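Brallero Water open day: a morning by the lake
Posted in Club visits

I went along to the open day at Brallero in June with low expectations, and I'd say the place met about half of them and beat the rest. The Mavlow club has been promising a proper home for its boats for years. Those of us who row further down the river at Brister have heard a lot of promises.

Gates opened at 10am. The leaflet said parking for 500 cars, which must include the farmer's field with the cows still in it. A steward waved us in, another waved us back out, and we ended up on the verge.

The boathouse itself is better than I thought it would be. Racks for 12 boats, wide doors, and a slope down to the water that doesn't try to kill you when carrying an eight. The pontoon is the weak point. It moved a good deal with one crew standing on it, and I would like to see it with three crews and a north wind. I asked whether it would be made longer. "In phase two" was the answer, and it was the answer to most things I asked that day, including the toilets.

The talk on the new racing course was given twice. We were told that the club hopes to host a regatta next summer with 115 crews. I can't see where they would all go. There is one road in, the trailer park is on soft ground, and the far bank belongs to the angling club, who had put up a sign of their own saying what they thought of it.

Out on the water things picked up. Visitors could have a go in the Kirkegaard, a broad old training boat that is almost impossible to tip over, and there were 11 of us in the queue when I joined it. The cox was patient and loud, both good things in a cox. My crew included two people who had never held an oar, and by the second lap we were going in a straight line. Nearly 500 metres of it, anyway - then the reeds.

Tea was £3 with a biscuit. The rowing machines were free, and so mostly taken by children.

Would I join? At the price they want for the first year, no. I'll go back when the pontoon is finished and there is a date on paper for the rest. Brister has worse changing rooms, but we know where we stand with them.
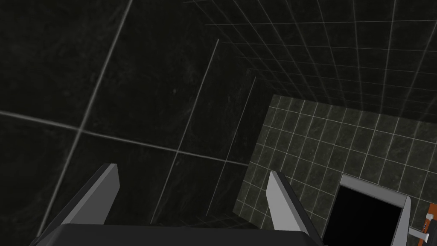
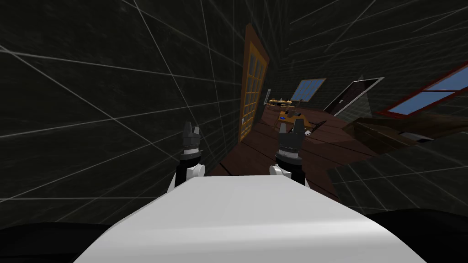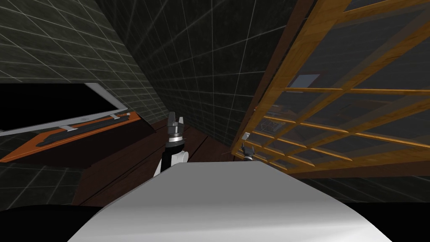
Dark wall tiles in the first picture; grippers in the second and third.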